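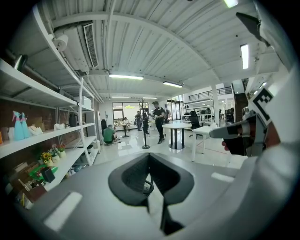 Storage and Floor Care in a Shared Room: Reorganizing the Mahrous Hall Shelving

Project report, second term
Rania Helmy, Brahim Benmoussa, Asmaa Ghoneim

1. Background

Mahrous Hall is a single room with brick walls and a corrugated metal ceiling. It is shared by several student groups. Cleaning supplies, bags, decorations and left-behind items all end up on the white shelving against the brick. The floor is smooth and shows dust quickly, so it is vacuumed often, and most of the supplies are handled every day.

The project had two aims. The first was to shorten the time needed to set up and put away cleaning supplies. The second was to agree on a shelf plan that people would still be following in March.

2. Starting condition

Items were placed wherever there was space when they were put down. Spray bottles shared a shelf with a figurine and a folded or bundled cloth. Artificial sunflowers in white pots stood one level lower and had to be moved whenever that shelf was wiped. Cardboard boxes had collected near the bottom. The paper towels were already on top of the unit and were the only supply that every user we asked could locate from memory.

Bags were a separate problem. They arrive in the morning and leave at night, and any fixed position given to them stays empty for half the day. We did not find a good answer to this.

3. Method

We ran the same cleaning task before and after the change: take a spray bottle and a cloth, wipe one shelf, vacuum the floor along the shelving, return everything. Each run was timed with a phone from the first item picked up to the last item put down. There were eight runs in each condition. Runs in which the person stopped to talk were thrown out and repeated.

The shelf plan followed these rules:

Paper towels stay on top.
Sprays and cloths share one level, between waist and shoulder height.
Decorations go together at one end of a level.
Boxes go to the bottom, with the contents written on the side facing the room.
Personal bags may use any free space above the decorations.

The vacuum is a canister type with a long hose and is too bulky for the shelves. It was given a floor position near the shelving, with the hose coiled around the body and the floor attachment laid next to the tank.

4. Results

Total time for the runs before the change was 740 seconds. After the change it was 614 seconds. Most of the saving came from fetching and returning the spray and cloth. Wiping took less time once the flower pots were out of the way, though the difference varied a lot between people.

Vacuuming did not improve. Coiling the hose neatly took 15 seconds or more in every run, which cancelled the time gained by having it ready. The power cord was the other weak point — it was usually left trailing, and the plan said nothing about where it should go. 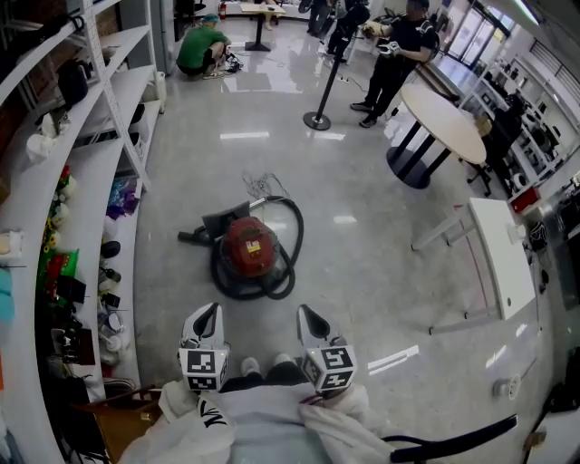
Adel Morsy disagreed with our reading of the vacuum times when he went through the draft. He wrote that coiling should be counted as storage and kept out of the cleaning time, "otherwise you are punishing the one person who puts the hose away properly." He also asked for a hook for the cord, low on the end of the shelving.

We kept the original totals, as both conditions were timed the same way. The hook has been added to the list in section 5.

5. Remaining work

Fit a cord hook and repeat the vacuum runs.
Decide on a place for shoes, which still end up on the floor.
Label the shelf edges. Nabila Nasr has offered the label printer.
Check the boxes on the bottom level and discard what has no owner.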